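Where the water goes: Itziar Barroso on balcony drainage

Itziar Barroso has spent most of her working life looking at the undersides of balconies. She trained as a structural engineer, moved into building surveying after a few years at Ranard, and now runs the facade inspection group at Statmont, where the bulk of the caseload is mid-century and later apartment blocks with projecting concrete slabs.

We spoke in June, in her office, with a core sample from a recent job sitting on the desk between us. The sample had a rust line through it at the level of the top reinforcement.

"People look at the bottom of the slab because that is the part they can see from the street," she said. "The steel that holds up a cantilever is near the top. If water gets in from above, the soffit can look clean for years."

The mechanism is well understood. A cantilevered slab is in tension along its upper face, so the main bars are placed there, with a limited depth of concrete over them. When the waterproofing fails, or when it was never applied, moisture and carbon dioxide work down to the steel. The bars corrode, the rust takes up more space than the original metal, and the cover cracks. The cracks then let in more water.

Barroso puts the starting point of most cases at the slope. A balcony floor should fall away from the building toward an outlet or an open edge. On older blocks the fall was often formed in the screed after the slab was cast, and it was often formed badly.

"I carry a level and a bottle of water," she said. "The level tells me what the slope is. The water tells me what the tile layer did to it."

Tiling over the original finish is the change she runs into most. A resident lays new tile, the floor comes up by the thickness of the tile and its bed, and the threshold at the door is now lower in relation to the floor than it was designed to be. The outlet may be partly covered. Water that used to leave now sits against the wall.

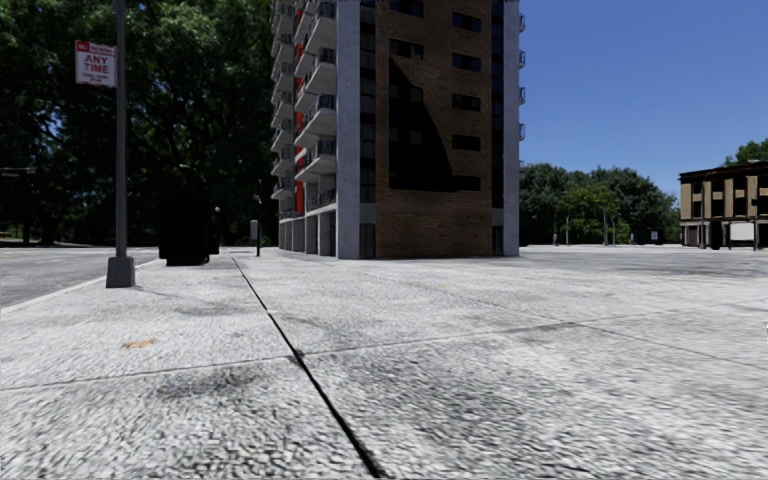 Stacked balconies beside a brick facade, with columns and an open arcade at street level. Rendering.

Stacking adds its own complication. Where balconies are lined up one over another, a leak on one floor tends to be reported by the floor below, and the repair is often made where the complaint came from. Barroso described a case at a block called Collado where a ceiling had been patched and painted 3 times before anyone asked for access to the apartment above.

"The patch was good work," she said. "It was a very well-executed repair to the wrong slab."

Her inspections follow a fixed order. She reads the drawings first, if there are any, and then the maintenance records. On site she starts at the top and works down. Each slab is sounded with a hammer, and the cover depth is measured with an electromagnetic meter. Half-cell readings are taken only where the sounding or the cover survey gives a reason to. Cores come last, and she takes as few as she can get away with.

The drip groove gets its own line on the form. This is the shallow channel cut or cast into the underside of the slab near the outer edge, which makes water fall clear before it can track back along the soffit. Painters fill it. So do repair crews, who square off the edge when they rebuild it and leave the groove out.

"I had one project with 23 repaired edges and no groove on any of them," she said. "It was on the original drawing. It had a dimension."

On materials she is cautious. Liquid-applied membranes have improved, in her view, but they depend on surface preparation and on the temperature when they go down. She prefers a system with a reinforcing layer at the upstand, where the floor meets the wall, and she wants the upstand carried up 100 mm wherever the door detail permits. It frequently does not. In those cases she would sooner see a linear drain at the threshold -- with a removable grate -- than a bead of sealant.

Cost comes up at every residents' meeting. Barroso declines to give a general figure for full slab repair, on the grounds that access usually dominates the price. She will say that a survey with a written report can come to up to 3000 dollars for a small block, and that owners tend to regard this as expensive until the scaffolding quote arrives.

Her group keeps its results in a shared database named Eline, which records cover depth, slope and outlet condition for each balcony surveyed. The aim is to see whether construction period predicts cover depth well enough to decide which buildings to inspect first. So far she considers the link weak. Workmanship varies too much between contractors, and sometimes between floors of one building.

Asked what a resident can check without equipment, she kept it short. Clear the outlet. Look for white deposits or brown staining on the soffit and along the slab edge. Look at the railing posts, particularly where they are set into the concrete, for cracks running outward from the base. After rain, note where water is still standing an hour later.

"And write down the date," she added. "A photograph with no date is of limited use to me."

She had a site visit at 3 and took the core sample with her.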